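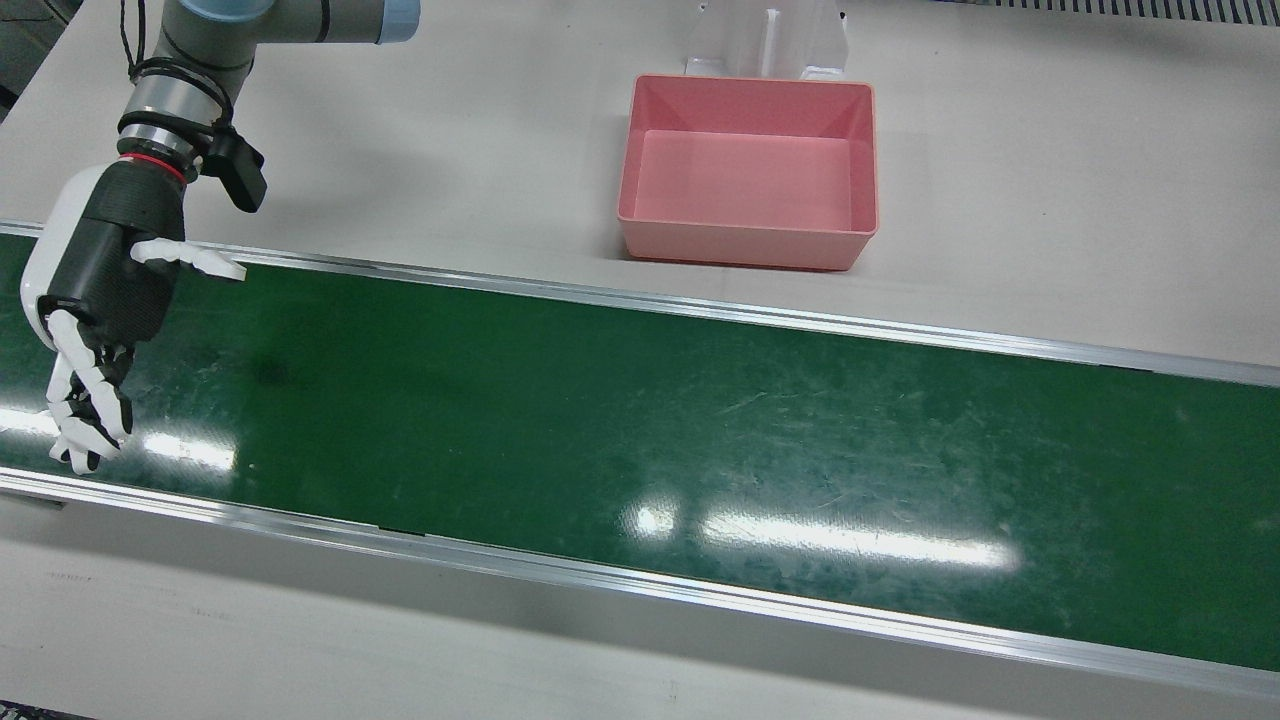

How many coats does it take to paint a white room dark green?
Two coats over a grey-tinted primer, or three and possibly a fourth if you skip the primer to save money.

I skipped the primer to save money. The paint for our dining room came to $420 in the end, and I could have bought the primer and a decent lunch out of the difference. What follows is the method I used the second time, in the back hallway, when I had become teachable.

Choosing the green

Paint chips are printed for people with better lighting than yours. Buy a sample pot, paint two coats on a big piece of bristol board, and move it around the room for a few days. Look at it at breakfast and again at 9 p.m. with the lamps on. My first choice, from the Stinen heritage range, was a noble forest colour by the window and a chalkboard everywhere else. Llinos Samuel, who has painted more rental apartments than she cares to discuss, told me to go one shade lighter than the one I loved. I ignored her in the dining room and obeyed her in the hallway. The hallway is nicer.

Preparing the walls

Wash them. Sugar soap or a mild degreaser will do, followed by clean water. Fill the nail holes, let the filler dry properly, and sand it flat. Everybody reaches for 400 grit at this point, having found some in a drawer, and it will take you until Thanksgiving. Use 120 on the filler and save the fine stuff for the trim. Vacuum up the dust before you open any paint, including the dust on top of the baseboards, which you have been ignoring since you moved in.

Ask the store to tint the primer grey. They may offer to tint it green, and that's fine too, though it makes the first coat harder to see and you will miss bits behind the door.

Picking a sheen 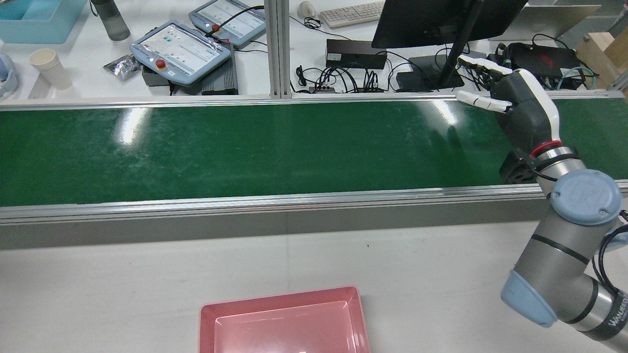
Sheen matters more with a dark colour than with a pale one, and the person at the paint counter will try to sell you whatever is on special. Flat looks expensive and marks if you breathe on it. Semi-gloss wipes clean and shows every patch of bad drywall taping in the house. The dark green conveyor belt has both of my complaints on one surface, pale chalky streaks where it's scuffed and hard white glare from the lights overhead. A hallway with ceiling fixtures and children carrying hockey bags is heading the same way. I settled on a washable matte, from Brarnen, and swapped the bare ceiling bulb for one with a shade.

Cutting in and rolling

Cut in one wall at a time and roll it while the edge is still wet. If you cut in the entire room first, like I did, each wall gets a darker border that says "homeowner". Use a 10 mm sleeve and load it well. Roll from top to bottom, then finish with light strokes all in the same direction, and put the roller down. Going back over a half-dry patch to fix it is how you get a shiny patch.

Keep the humidity below 60 per cent if you can. We had the dehumidifier going and the hallway still sulked overnight.

The first coat will look dreadful. Mine looked like a pond. Leave it alone for as long as the can says, have some supper, and don't text anybody a photo. I sent one to Loïc Poulain and he wrote back asking what the insurance would cover.

Touching up later

Decant some leftover paint into a small jar, filled nearly to the brim, and write the colour, the sheen and the room on the lid. Dab with a small foam roller; a brush leaves a different texture and you'll see it from the front door. Our jar lives beside the furnace, next to an older one labelled only "the beige".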